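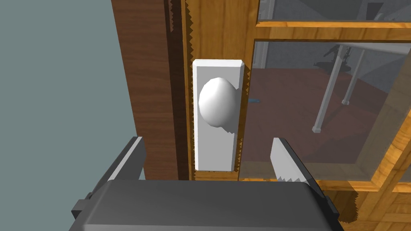 Forum Holz & Ausbau > Innenausbau > Türen und Zargen
Thema: Alte Zimmertüren aufarbeiten, Öl oder Lack?

sandweg_sued
Erstellt am 26. Oktober 2025

Hallo zusammen,
wir haben im Mai ein Haus übernommen, in dem noch die alten Zimmertüren hängen. Fichte, Rahmen und Füllung, vermutlich mehrfach gestrichen und irgendwann einmal abgebeizt. Der Vorbesitzer hat sie danach offenbar nur noch gewachst. An den Griffen sind sie speckig, unten am Rahmen vergraut.

Angebot der Tischlerei Harasym für das Aufarbeiten aller Türen inklusive Zargen: 4000 Euro. Das ist mir zu viel, also will ich es selbst machen. Fragen:

Bekomme ich das Wachs so weit herunter, dass Lack darauf hält?
Ist Öl bei Türen, die täglich angefasst werden, überhaupt sinnvoll?
Beschläge abbauen oder abkleben?

Wir haben zwei Kinder und einen Hund, die Türen müssen also etwas aushalten. Ich habe einen Exzenterschleifer und einen Satz Ziehklingen. Eine Spritzpistole habe ich nicht und will auch keine kaufen.

Gruß
Matthes

Falzluft
Wachs runter heißt: Wachsentferner oder Testbenzin, Vlies, abnehmen, frischer Lappen, wiederholen. Erst danach schleifen. Wer gleich mit der Maschine draufgeht, hat nach kurzer Zeit das Papier zu und reibt sich das Wachs in die Poren. Die getränkten Lappen danach ausgebreitet draußen trocknen lassen.

Zu Öl oder Lack: Ich würde ölen. Eine Macke im Öl schleifst du örtlich an und ölst nach. Beim Lack siehst du jede Ausbesserung.

Beschläge immer ab. Abkleben gibt einen Rand, den man sein Leben lang sieht.

nordlicht.k
Beim Öl bin ich anderer Meinung. Wir haben unsere Küchentür mit Hartöl von Prindska gemacht, dreimal aufgetragen, nach Anleitung auspoliert. Nach einem Jahr war der Bereich um den Drücker wieder dunkel. Das ist Handschweiß und Küchenfett, das zieht ein. Inzwischen ist da Soditstead Klarlack matt drauf, seit vier Wintern, und ich wische einmal feucht drüber und fertig.

Bei Schlafzimmern kann man ölen. Küche und Bad würde ich lackieren.

Falzluft
Dann war das Holz vorher nicht sauber oder zu grob geschliffen. Bei Weichholz sollte man am Türrahmen schon bis 180 gehen, im Griffbereich gern feiner, sonst bleibt es offen. Meine Küchentür ist geölt und sieht nicht speckig aus.

nordlicht.k
Ich habe bis 220 geschliffen. Es lag nicht am Schliff. Du hast vermutlich keine Kinder, die mit Butterbrothänden die Tür aufdrücken.

Falzluft
Doch, drei.

uhlenhorst_m
Bevor ihr euch weiter streitet: Was ist unter dem Wachs? Wenn früher abgebeizt wurde, ist die Frage, womit. In Ablaugebetrieben kamen die Türen ins Becken, und wenn schlecht neutralisiert wurde, blüht die Lauge noch nach Jahren aus. Dann hält weder Öl noch Lack richtig. Man erkennt es oft an weißlichen Stellen in den Ecken der Füllungen und daran, dass die Zapfen locker sind, weil der Leim mit aufgeweicht wurde.

Test: Stelle befeuchten, pH-Papier drauf, kurz warten. Wird es deutlich blau, muss mit verdünnter Essigsäure neutralisiert und mit klarem Wasser nachgewaschen werden. Danach in Ruhe trocknen lassen, liegend auf Böcken und mit Luft von beiden Seiten.

sandweg_sued
Danke, das mit der Lauge wusste ich nicht. Weißliche Ränder gibt es an der Tür zum Flur tatsächlich, die habe ich für alte Farbe gehalten. pH-Papier ist bestellt.

Zu den Beschlägen noch eine Nachfrage. Die Drücker sitzen fest, und die Schilder sind an zwei Türen überstrichen. Ich komme nicht an die Schrauben, ohne am Schlitz alles rundzudrehen.

Falzluft
Schlitz mit einer Reißnadel auskratzen, bis der Schraubendreher auf dem Grund sitzt. Dann den Rand vom Schild mit dem Cutter einmal rundherum durchschneiden, sonst reißt die Farbe ins Holz hinein. Passender Schraubendreher in voller Breite, fest drücken, erst einen kleinen Ruck in Richtung Zu, danach auf.
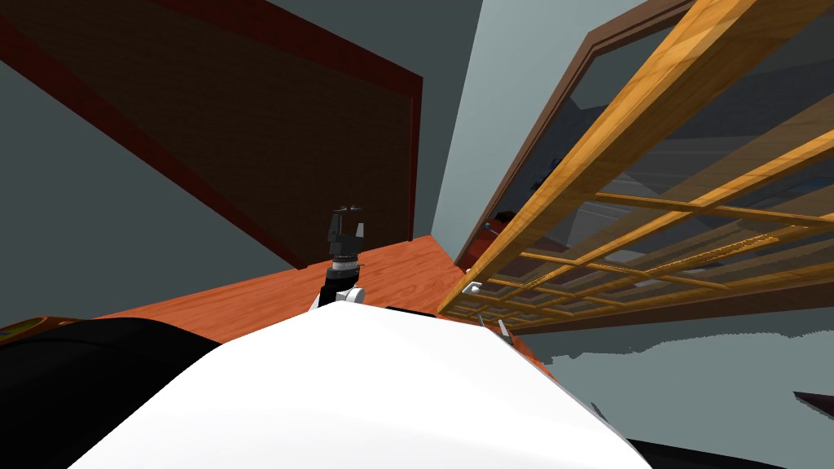 Wenn sich gar nichts bewegt, den Lötkolben auf den Schraubenkopf halten. Die Wärme löst alte Farbe und meistens auch den Rost im Gewinde. Kein Kriechöl nehmen, das zieht ins Holz, und dann hast du genau dort einen Fleck, auf dem kein Lack hält. Stift am Drücker vorher raus, der ist bei alten Garnituren konisch und geht nur in eine Richtung.

Und alles pro Tür in eine eigene Tüte, beschriftet. Alte Schlösser haben nicht alle das gleiche Dornmaß.

bretterwisser
Ich werfe mal neue Garnituren in den Raum. Wir haben alle Drücker gegen Tondano getauscht, Rosette statt Langschild. Sieht ordentlich aus und die Türen fallen wieder sauber ins Schloss.

uhlenhorst_m
Bei alten Türen vorher prüfen, was das Langschild verdeckt. Bei mir waren darunter ausgerissene Löcher und ein Abdruck im Holz, den man nicht herausschleifen konnte. Eine Rosette deckt das nicht ab. Dazu passt der Lochabstand vom Schlosskasten häufig nicht zu den heutigen Maßen. Ich bin deswegen wieder bei den alten Schildern gelandet.

bretterwisser
Kann man ausspachteln.

uhlenhorst_m
Bei deckendem Anstrich ja. Bei Öl oder Klarlack siehst du den Spachtel. Dann lieber ein Stück Fichte einleimen, Faserrichtung beachten.

moor_und_mehr
Ich habe im Frühjahr einen Wochenendkurs bei Inna Hnatiuk besucht, sie restauriert Fenster und Türen. Ihre Meinung zum Thema war, dass man Türen dieser Bauart gar nicht unbedingt holzsichtig lassen muss. Fichtentüren waren früher fast immer gestrichen, das Ablaugen kam erst später in Mode. Sie arbeitet mit Leinölfarbe, dünn ausgestrichen. Die Trocknung dauert allerdings, und im Winter in einem kalten Raum wird man damit nicht froh.

Wäre für Matthes vielleicht eine Möglichkeit, dann erübrigt sich der Streit um die Flecken am Drücker.

nordlicht.k
Leinölfarbe vergilbt in dunklen Fluren. Muss man mögen.

moor_und_mehr
Stimmt bei Weiß. Bei Grau oder Grün fällt es kaum auf.

sandweg_sued
Zwischenstand: pH-Papier war an der Flurtür deutlich blau, an den anderen unauffällig. Ich neutralisiere also nur diese eine. Die Schrauben gingen mit Reißnadel und Lötkolben alle raus, bis auf eine, die ist abgeschert.

Streichen will meine Frau nicht, sie mag das Holz. Wir haben uns jetzt so geeinigt: Küche und Bad mit Klarlack, der Rest geölt. Probefläche mache ich auf der Oberkante, die sieht keiner.

Was nehme ich beim Lack, Rolle oder Pinsel?

nordlicht.k
Füllungen zuerst mit dem Pinsel, dann die Querfriese, zuletzt die aufrechten. Immer in Faserrichtung ausstreichen. Auf den großen Flächen geht eine feine Schaumrolle, aber gleich mit dem Pinsel hinterher, sonst bleiben Bläschen stehen. Tür dabei hinlegen. Zwischen den Schichten leicht anschleifen und den Staub feucht abnehmen.

Falzluft
Da sind wir uns mal einig. Beim Öl gilt: dünn auftragen, bis zu 30 Minuten einziehen lassen, Überstand restlos abnehmen. Was stehen bleibt, klebt noch an Weihnachten. Und bitte die Lappen nicht zusammengeknüllt in den Eimer werfen, die können sich selbst entzünden. Unterkante der Tür mitbehandeln, die wird gern vergessen und zieht beim Wischen das Wasser.

uhlenhorst_m
Zur abgescherten Schraube: mit einem kleinen Hohlbohrer rundherum freibohren, Rest herausziehen, Loch mit einem Holzdübel verleimen und neu vorbohren. Ein Linksausdreher lohnt sich bei den dünnen Dingern nicht.

sandweg_sued
Hohlbohrer muss ich mir leihen. Ich fange mit der Badtür an und melde mich, wenn die erste Lackschicht drauf ist.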